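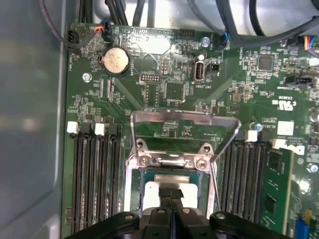

老机器复活记,顺便聊聊家里怎么听无损
楼主:Flonon
周末把十几年的唱片又翻出来了,一共152张CD,全部要抓成FLAC,抓到第11张的时候已经停不下来,太上头了!以前总觉得抓轨是苦差事,现在边抓边听,好多专辑从大学毕业就没完整放过。专门弄一台旧台式机当音乐服务器,绿色的主板,CPU已经坐在插座里,金属扣架还掀着,等扣好、涂完硅脂就能装散热器了。系统打算用Linux,曲库放机械盘,客厅一台解码器,卧室一台小音箱。想问问各位,标签都是怎么整理的?古典的那部分我快疯了,同一首交响曲四种写法。

2楼 Renia
恭喜入坑!古典我的办法是“作曲家”当一级目录,指挥和乐团写进专辑名,曲目标题统一用中文。别指望在线数据库,国内再版的碟十张里有三张对不上,只能自己对着内页敲。敲着敲着还挺治愈的,哈哈。

3楼 wycliffe_m
不同意楼上,目录结构随便放,标签写对就行。现在的播放软件都只读标签,你花一晚上挪文件夹,软件根本不看。

4楼 Renia
回3楼:哪天换软件或者标签写坏了,你就知道文件夹有多香。我吃过亏,189首巴赫全变成“未知艺术家”,最后是靠目录名批量补回来的。

5楼 wycliffe_m
那是没做备份的问题……

6楼 老贾听碟
两位都有道理。我补一句抓轨:一定开校验,老光驱读划痕碟会悄悄补数据,听着没事,耳机一戴“哒”一下。我手里4张碟反复抓都过不了,后来换了个光驱,一遍就过。楼主的碟放了这么多年,先拿软布从圆心往外擦。

7楼 Flonon(楼主)
谢谢6楼!刚去试了,有一张肖邦夜曲之前第三轨报错,擦完真的过了,开心!目录我先按2楼的来,标签也认真写。3楼放心,备份盘周一到货。

8楼 Amater
弱弱问一句,直接开流媒体会员不香吗?

9楼 Flonon(楼主)
会员我也有呀,可是那几张冷门的民乐现场,平台上一直搜不到。还有内页里的乐评,翻着看特别有意思,我准备也扫一份放进专辑文件夹里。

10楼 老贾听碟
内页扫300dpi就够了。民乐现场是哪几张?报个名字,我去翻翻柜子。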